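Folding club: is 72 per cent anything to shout about?

The robotics club at Egan has a number, and it would like you to be impressed by it.

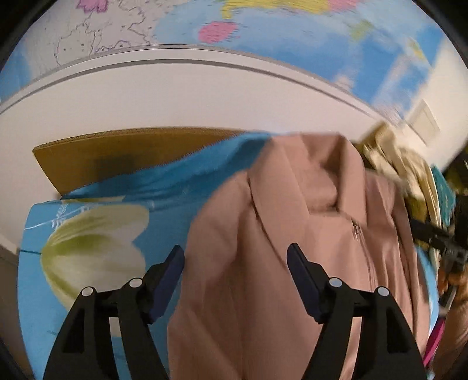
The number is 72 per cent. It is the share of garments the club's folding program, Gundel, got into a shape the members were willing to call folded when they ran their trial in May. It went up on the notice board the same afternoon, in large print, and by teatime it had reached the college website with the word "breakthrough" next to it. I would ask everyone to calm down a little.

Start with what was folded. The trial had 145 attempts in it, and most of those were tea towels. A tea towel is a rectangle. It has no sleeves, no zip and no opinion about which way up it goes. When I asked for the score on jackets alone I was told it was "still being worked out", and it was still being worked out when this newsletter went to press. Anyone who has tried to get a collar to lie flat on a slippery cloth will have a fair guess at why.

Then there is the matter of who decides. The rule sheet says a fold counts if "a reasonable person would put it in a drawer". I have seen the drawers in this college. The club's own members did the judging, and they had spent the whole spring term teaching the thing by hand, one sleeve at a time. I don't accuse anybody of cheating. I do think people who have worked that long want to see a fold.

The teaching is the part I came away respecting, rather against my will. The members work with a gripper in the hand, going through each move again and again, and the program is meant to learn from the recordings. They have 2765 of these so far. Of those, 2431 were kept and the rest thrown out for various faults, mostly fumbles. It is dull work and they do it carefully. I watched for an hour and saw a good deal of patience over a very small amount of cloth.

Whether it leads anywhere is another question. The club has entered the soft goods class of the Gedix Challenge, where the clothes are picked by the organisers and the judges have never met the team. Last year's entry, Vondutier, was also described as promising. It went out in the first round, and its parts are in a box under the stairs.

I have made three requests. Publish the jacket score, whatever it is. Get the textiles class to do the judging next time, as they can be relied on to be unkind. And take "breakthrough" off the website until the thing has managed a shirt in front of strangers.

The club has agreed to the first two and is thinking about the third. Practice carries on at lunchtime in the usual room, and members would be glad of old coats, cardigans and anything with a hood. Please empty the pockets first.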